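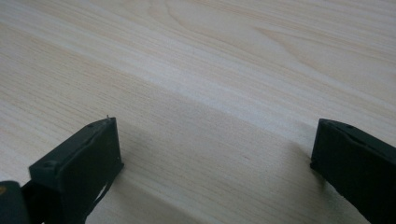 Pale wood surface with straight and looped grain, Ternthorpe.

Szabo opens Ternthorpe showroom for pale wood tables and worktops

Furniture maker Szabo will open a permanent showroom in Ternthorpe in August, giving households and trade buyers a place to see its light wood surfaces at full size before placing an order. The showroom occupies the ground floor of the company's existing workshop building and covers 400 square metres.

The opening coincides with the launch of Pinda, a range of 54 tables, desks and kitchen worktops in pale wood. Each piece is finished in a clear matt oil developed with Clastex, the coatings supplier, which has worked with Szabo on the range for 2 years. The oil carries no stain or tint, and the natural colour of the wood is left as it is.

Customers ordering from the Pinda range will be invited to choose their own boards. Grain differs widely from one board to the next: some lengths run in close, nearly parallel lines, while others open out into wide arcs and long ovals. Until now, buyers have made their choice from small samples sent by post.

"A sample the size of a postcard tells you the colour and very little else," said Imelda Dela Peña, Head of Design at Szabo. "The grain in a two-metre top may change completely between one end and the other. We would like people to stand over it, look at it from both sides and decide which end should face the window."

Boards selected at the showroom will be marked with the customer's order number and held for up to six weeks. A deposit is payable at the time of selection. Tops can be cut to any length up to the full length of the board, with a choice of square or lightly rounded edges.

Care advice will also be available. Pale surfaces show ring marks and ink more readily than darker ones, and staff will demonstrate how to clean, sand and re-oil a top at home. Demonstrations will begin at 11 am and are free to attend, although places should be booked in advance.

Reginald Szabo, Managing Director, said: "My family has made tables in Ternthorpe for a long time, and for most of those years the public never came past the loading door. Opening the building is a considerable step for us — and one our customers have been requesting."

The company expects roughly 3000 visitors in the first year. Existing orders will not be affected by the opening, and deliveries will continue from the rear yard as at present.

Trade enquiries should be addressed to Maham Awan, Sales Manager. Media enquiries and requests for interviews should be addressed to Corinne Calloway, Press Office, Szabo, Ternthorpe.

ENDS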